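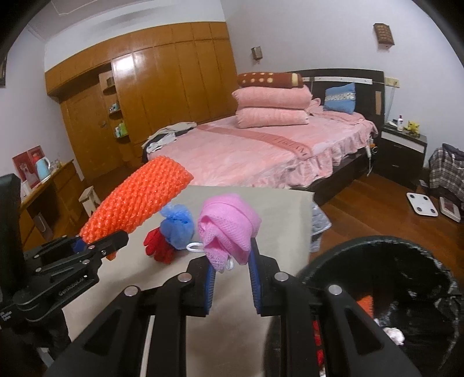
Bath sponges, pink and blue, Lurnwood hall

mhuerta44: Has the housing office at Trestow answered anyone about the October closure? We got 23 hours to clear our rooms and I still pay rent for those days.

jelle_ds: They wrote back to me on 11/6/24. No refund, but a credit toward spring. Fine by me.

mhuerta44: A credit does nothing if you graduate in December. I want the $44 back.

vanhove3: The contract lets them close the halls in an emergency. Read page 3.

oldquad: A protest outside the library is not an emergency. Almost 393 of us signed the letter saying so.

vanhove3: Signing it doesn't change the contract.

jelle_ds: Student union meets Thursday week, bring your receipts. Ask for Montserrat Huerta.

mhuerta44: That's me. Bring copies please, I can't keep originals.

Contact the moderators | © Netex Boards | Back to top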